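Shared Meals and Household Food Waste in Hudlow
Project report submitted by Sveva Carbone, May 6, 2025

This project examined whether households that eat together discard less food. A survey was sent to 672 homes in Hudlow, and 250 replies were complete enough to use. Each household recorded its leftovers for nine days in August. 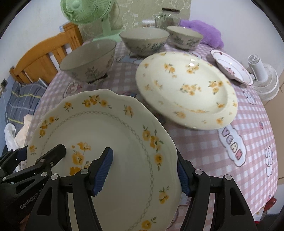
Which meal produced the most waste?
Dinner did, mainly through cooked rice and salad.

Homes with a fixed dinner hour reported less waste than the others. The records were self-reported and were not weighed. A second survey in Vastlow is recommended.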